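Newsletters > Spring issue > Software notes
Print this item | E-mail this item

Vetow gets its clocks straight

The May release of Vetow is out, and we're very pleased with this one! Vetow is the part of our toolchain that takes the separate recordings from a session (head view, left gripper, right gripper) and lines them up so the planner can learn from them as one stream. Up to now it trusted the time stamps it was given. Anyone who has tried to train on a wiping task knows how that goes: the cloth touches the mat in one view and is still hovering in the other.

The new version works out the offset from the motion itself. It follows the marker cubes on the grippers in the head view, compares that path with the one each gripper camera gives, and slides the two until they agree. We ran it over 624 recordings from the Ogola desk set and only 12 needed a person to step in. Most of those were short clips where the hands hardly moved - fair enough, there's nothing to match on.

Other changes worth knowing:

- Marker tracking now copes with a cube turning out of sight for up to 200 milliseconds before it drops the track.
- The wall markers can be used as a fixed reference. Switch this on in the session settings, as it's off by default.
- Clelard, our replay viewer, opens Vetow output directly. No more export step!
- 287 old sessions have been run again and are in the shared store under their usual names.

Left and right still get swapped now and then when the arms cross. We have a fix half written and it should be in the next release, along with a quicker loader that one of the Jinent teams has been asking for (very patiently) all winter.

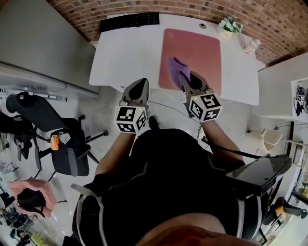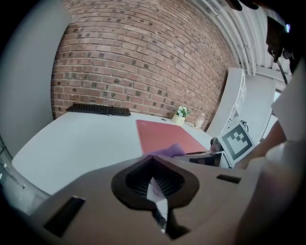 Wiping task at the brick-wall desk: head view first, then a gripper camera.

Print this item | E-mail this item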